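FOR IMMEDIATE RELEASE
2018-09-14

Grildale opens a second repair and letter-writing room in Tirnville

I've been putting off writing this because I kept thinking something would go wrong with the lease, but the keys are here and I can finally say it. Grildale, the little shop where people come to write proper letters on proper paper, is opening a second room on Lunavard Street in Tirnville. Doors open at ten, kettle on at five to.
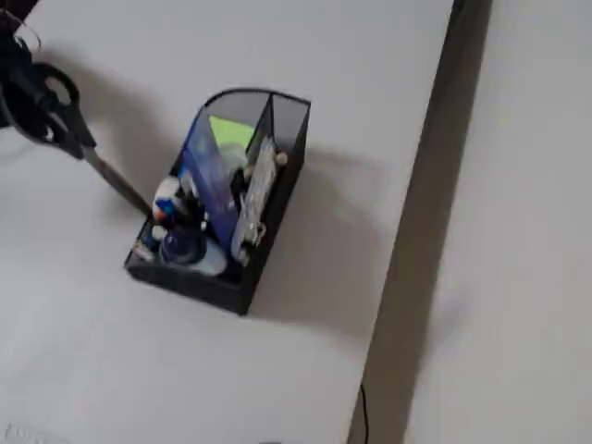 If you've not been to us before, it works like this. You book a seat for two hours, we give you paper, envelopes, stamps and a mug of tea, and you write to whoever you like. Your gran, your MP, the friend you fell out with in May. We don't read anything and we don't correct spelling. A session costs £16, and that covers postage anywhere in the country (overseas is a bit extra, sorry, I don't set the prices).

The new room came about after the waiting list for Saturday-style long sessions got silly. We looked at three places and this was the only one with big windows and a landlord who answered the phone!

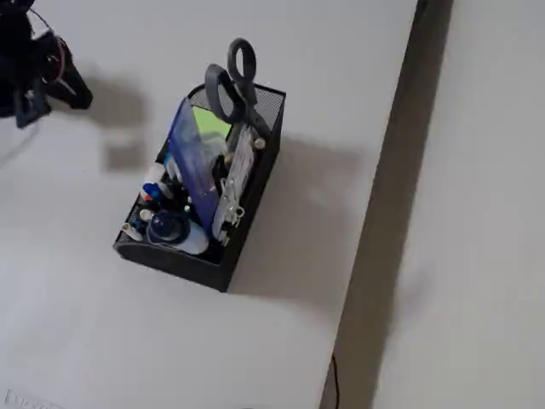
Letters are the main thing, but the repair side has grown more than I ever expected. People bring in old postcards, torn diaries, recipe books with the spines gone, and we help them patch things up. You don't need to bring any kit. There are scissors and lime green sticky notes in the black mesh organiser, so you can mark the pages that need doing before you start snipping. Bring the book, bring your glasses if you wear them, and please don't bring sellotape — it goes yellow and then we all have to deal with it.

Paper for both rooms will come from Mathebula, the mill we've used since we started. It's a soft cream sheet, heavy enough for fountain pen, and it doesn't bleed.

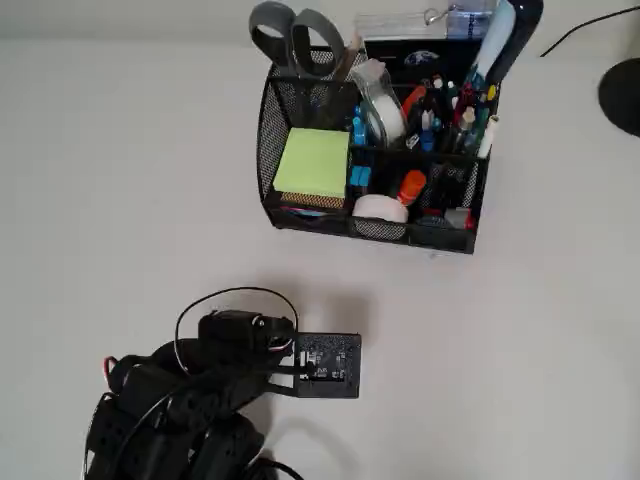
One of our regulars told me she hadn't posted a handwritten letter since school and now sends one a fortnight, mostly to her sister, who has started writing back "in the most terrible handwriting you've ever seen". She has already booked her seat in Tirnville and wants the one by the radiator.

The old room stays exactly as it is, same hours, same wobbly step. Gift vouchers work in either place, and so do the stamp cards, even the very old blue ones. 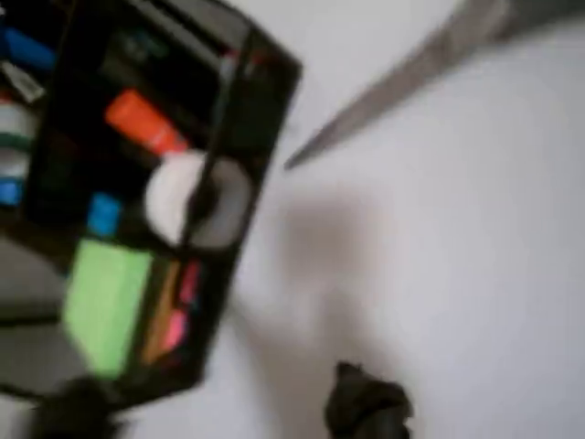
Schools and clubs can hire the Tirnville room in the mornings. Ring or write to us first so we can sort out chairs. A letter is nicer, obviously, but I'll answer both.

Bookings are open now at the Grildale counter and by post.

ENDS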